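Treloar Linens
@treloarlinens

1/ Cleared the big table this morning to work through the red cloths. A few people asked how I fold the large ones so they fit in a drawer, so I'm putting the whole thing in one thread.

2/ The cloths came out of a house sale in Voredwood. Cotton, mostly, in reds and pinks that have all faded a little differently. The bill of sale in the bottom of the box says 1924, but that was for the sideboard, so don't read anything into it.

3/ I washed them cold with Plurkel, the unscented one. Half the dose on the bottle. The first rinse was pink and the second was clear. Anything red gets washed alone in this house until it has proved itself.

4/ Dry them flat if you have the room. I don't, so they go over the shower rail on a folded towel. A bare rail leaves a line you will be ironing for the rest of the month.

5/ The table matters more than the iron. Mine is the green one with the pale veins. It's smooth, so a cloth slides when you pull it, and you can straighten one side without dragging the other. On the old pine table every cloth snagged at the same knot.

6/ Spread it out first and leave it alone for a minute. Then smooth from the middle out with the flat of your hand. Don't tug at the corners. Tugging is how you get a side that slants, and once it has been ironed in, you have to wash it again to get it out.

7/ If one bit sticks out past the rest, deal with that before you fold anything. Usually it's a corner that got turned under and came back out at an angle. Lift it, lay it back down, smooth again.

8/ Small wrinkles I ignore. A long crease gets a damp cloth and the iron on medium. A short fold that looks darker than the rest gets opened up with two fingers so I can see whether it's a fold or a tear. I have ironed over a tear once and made it longer.

9/ Folding: far side to near side, then again the same way. Now you have a long strip. Fold the strip in from both ends so they meet in the middle, then close it like a book. Mine come out 18 inches wide, and the drawer is a bit more than that.

10/ Someone asked about rolling. Rolling is fine for napkins. With a big cloth the roll gets fat in the middle and you end up with a drawer that won't shut. I rolled all of mine for a year in the Brireck cabinet and had to take the front off to get them out.

11/ Tissue between the folds if it's going away until Christmas. Plain white. If it's coming out again in a few weeks, skip it. I bought a pack of 100 sheets in August and I'm still using it.

12/ Refold along different lines each time you take one out. The old creases on these are worn thin, and you can feel it when you run a thumb along them.

13/ Salmon-red one on the table, before any folding. The near edge is a little wavy and the long crease toward the bottom still needs the iron.
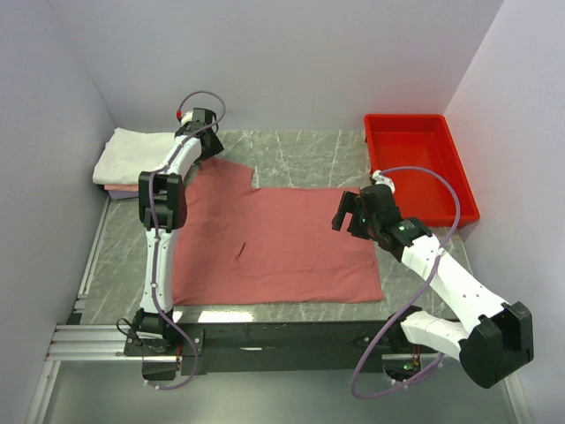

14/ Next up: napkins. Those I do roll, and I'll post them when the drawer is lined.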